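Workshop notebook, June

Friday, 9.40am

Printer's proof of issue 3 came back last night. Went through it with Miroslava before opening. Overall the blacks are better than issue 2 and the paper is the one we asked for. Problems in order of how much they bother me:

Page 5, the captions have gone muddy. They were set as a tint of blue over the night sky and the printer's profile has pulled the two together. Legible under the desk lamp, not legible on a bus. Miroslava wants to keep the blue and put a thin pale line round each box. I wanted plain cream boxes. We tried both on the inkjet and hers is better, so going with hers for all the night pages.

Page 11, panel 2, Hailu's scarf is the wrong colour again. It is meant to be the rust one from the flat palette and it has come out as the old brown. I checked the layered file and the brown is in there, so it is our mistake and the printer did what we gave them. Fixed at source this time. I have also deleted the old swatch from the shared palette so it can't creep back.

Page 14 and 15, the spread. The gutter eats Jisau's hand. We allowed for the fold but forgot the glue on a square-bound copy takes a bit more. Moved the hand and the lantern to the left. Miroslava redrew the sleeve, which took her most of an hour, and I shifted the balloon tail to match. Need to check the tail again at full size.

Inside back cover, typo in the indicia, "reproducd". I have read that page at least ten times.

11.15am

Lettering notes, for whoever does issue 4.

Teltby (the town, not the book) is always in normal caps. Astano speaks in lower case with the rounder balloon, and no bold at all, even when shouting. If Astano shouts, make the balloon bigger and leave more air in it. We broke this rule twice in issue 2 and had a letter about it, which was fair.

Sound effects are drawn by Miroslava on the art layer, apart from small ones like doors and footsteps, which I do with the font. Keep the small ones off faces.

Balloon order on page 8 was wrong in my first pass. The reply was sitting higher than the question, so you read the answer first. Swapped the two and had to trim a line from the second to make it fit. Old line: "I told you before that the river doesn't go that way." New line: "The river doesn't go that way." Nothing lost.

Double dashes, no long dashes. The font's long dash is too thin and vanishes at print size.

12.30pm

Solicitation copy for the autumn catalogue. It has to be short and it has to make sense to a shop owner who has never heard of us. Draft so far:

TELTBY #4. The flood has gone down and the lower town is still missing. Hailu has the only map and can't read it. Jisau can read it and isn't speaking to Hailu. Meanwhile Astano opens the lock house for the first time since the war, and something answers the bell. Part one of a two-part story. Colour, 32 pages.

Miroslava thinks "something answers the bell" gives away the last page. I don't think it does, the last page is who answers. Left it in for now. She would also like the word "flood" moved nearer the front, as it was the flood issue that sold. Try: "After the flood, the lower town is still missing." Better. Use that.

Still no cover image to send with it. The rough with the three of them on the stairs is the stronger drawing, but at thumbnail size it is a grey rectangle. The lock house rough has one big shape and a yellow window and you can tell what it is from across the room. Going with the lock house, and the stairs can be the frontispiece.

2.10pm

Print run. We did 1000 of issue 2 and have 80 left in the boxes under the plan chest, not counting the damaged ones. Two shops have asked for more of issue 1, which we can't supply. Keeping issue 3 at 1000. If the catalogue orders on 4 are good we can go up then. Miroslava would go up now. I would sooner run out than be storing them.

Cost per copy is slightly up on last time because of the heavier cover. Cover price stays as it is until the story finishes. I don't want to change the price halfway through a two-parter.

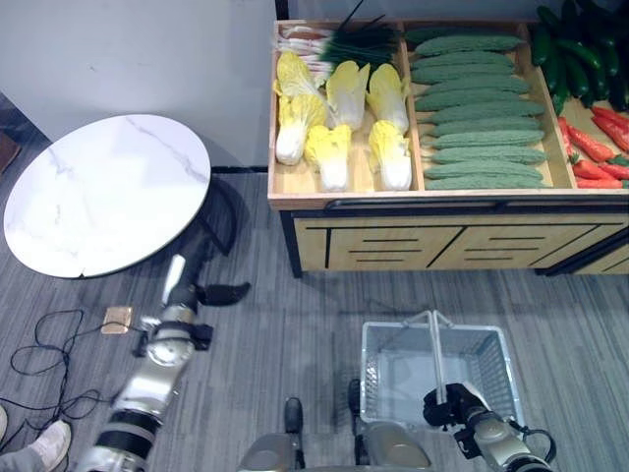 Boxes this time should be packed flat and in smaller lots. Issue 2 came in big cartons and the bottom layer in each had bent corners from the weight. Have asked the printer to split them and to put a card top and bottom. They say fine, small extra charge.

3.45pm

Colour test for issue 4, pages 1 to 3. The flooded streets were done with the same green as the river in issue 1, and it looks like grass. Tried it greyer, then greyer with a bit of ochre where the lamps hit. The ochre one works. Saved as "floodwater B". Use B for anything after dark and floodwater A for daytime. Don't mix them on a page.

Skin tones under lamplight need to come down in the same way. Hailu especially looks as if he is standing in daylight while everyone else is outside at midnight. Miroslava is making a night version of each main character so we can pick from those and not guess every time.

Page 2 layout is six even panels and it drags. The walk to the lock house wants one wide panel across the top and then the small ones. Asked Miroslava and she had already started redrawing it that way.

5.20pm

Corrected pages exported and uploaded. Checked page count, bleed, and that the fonts are embedded. Opened the export on the old laptop as well and the balloons were all where they should be.

To do next week:
Chase printer for second proof, pages 5, 11, 14 and 15 only
Finish catalogue copy and send with lock house cover
Letters page for issue 4, we have enough letters for one page if we run the long one in full
Order more of the A3 board, down to the last pack
Reply to the shop that wants issue 1 and ask whether they would take a collected edition
Check tail on page 15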